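Prakard borehole passes its first full test

8 May 2019

The new borehole at Prakard has come through its first full pumping test, and the results are better than anyone on the parish water group had dared to hope for. Over 38 hours of continuous pumping the level in the well dropped, steadied and then stayed put - exactly what the engineers wanted to see.

It's a big moment for the village. Prakard has relied on the old spring main from Bangera for as long as most residents can remember, and in dry summers the pressure at the top end of the village falls to a dribble. The borehole goes down 53 metres into sandstone and will feed the same pipes through a small treatment house beside the recreation ground.

Meenakshi Rodrigues, the project engineer, was at the site when the last readings came in. "I kept checking the dipper because I didn't quite believe it," she said. "The level recovered faster than our model said it would. I've been on plenty of these tests and this is one of the nicest curves I've seen."

The scheme will serve 800 homes once it is joined to the network. Samples from the test have gone to the laboratory at Kavmont, where they will be checked for iron, manganese, nitrate and bacteria. Iron is the one to watch. An earlier trial hole on the other side of the lane had enough of it to stain a sink, and the treatment house has been laid out with space for an extra filter if the numbers call for one.

Next comes the pipe. Crescencio Montes, who is running the groundworks, expects the trench along Mill Lane to take 10 weeks, with one side of the road kept open throughout. Residents with driveways on the lane will get a letter before digging reaches them. The crossing under the brook will be drilled, so the footbridge stays open too - good news for anyone walking to school.

If the laboratory results are sound, the first borehole water should reach taps in December. The spring main will be kept as a back-up, and the two sources can be mixed when demand is high.

The full test report, with the drawdown charts, can be read at the library in Prulden. It's well worth a look, even if you have never given a thought to what goes on under the recreation ground.
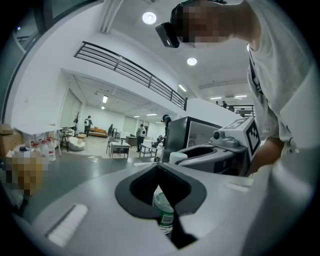
Dinesh Suvarna writes: Very pleased to read this. We're at the top of Church Rise and last summer I was filling the kettle at six in the morning to be sure of a cup of tea. Does anyone know if the water will be harder than what we get from the spring? Our boiler is fussy about limescale and I'd like to sort something out before the changeover.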